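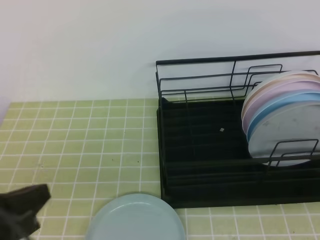 Figure 1. The dish rack station, with one light blue plate lying on the tiles beside the tray.

Good Practice for a Shared Robot Station
Project report by Meriem Fawzy and Ayman Belhaj
Advisor: Sharon Sang

When we joined the Fetance project in September, we thought the hard part would be the robot. It was a pleasant surprise (and a bit of a humbling one!) to find that most of our time went into agreeing on how people should work around it. Every group before us had its own habits, and they were good habits, but they lived in people's heads. Our job was to write them down as a short set of rules that a new student could follow on a first afternoon.

We began by sitting in with Vira Kravets, who kindly let us ask the same questions over and over. From those talks came our first rule: 2 people at the station whenever the arm has power, one running the program and one with a hand near the stop button. The second rule is that nobody reaches over the counter until the operator has said "clear" out loud. 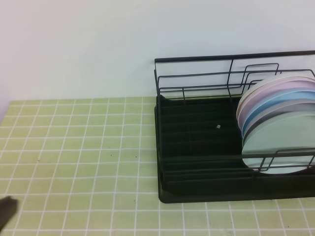 Figure 2. Plates standing in the right part of the rack, gripper tip at lower left.

The third rule covers the starting layout, and we argued over it for longer than we'd like to admit. Ayman wanted the rack position marked with tape, and I worried that tape would get in the way of cleaning. We settled on a printed layout sheet, which the operator checks and initials before each session. Any change to the plates goes on the sheet too, colors included, so that whoever reads the log later knows what the arm was working with.

Our speed rule came out of a long and very friendly talk with Mawuli Aidoo. A program that is new to the station runs at reduced speed for its first 80 attempts, and only then can the operator ask for the normal setting.
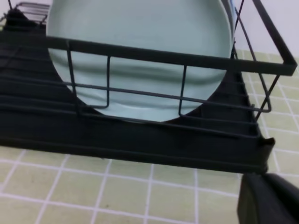 We also wrote a rule about contact. If a finger touches the rack when the program didn't call for it, the operator stops the run, writes down the attempt number and looks over both the finger and the wires before starting again. Some classmates felt this was too strict, and we do understand, having sat through plenty of restarts ourselves! We kept it anyway, and added a box for it on the log sheet so it takes less writing.

The full rules fit on 2 pages and are pinned up by the door. Next term we hope to have the Prarstead group try them at their own station and send us their corrections.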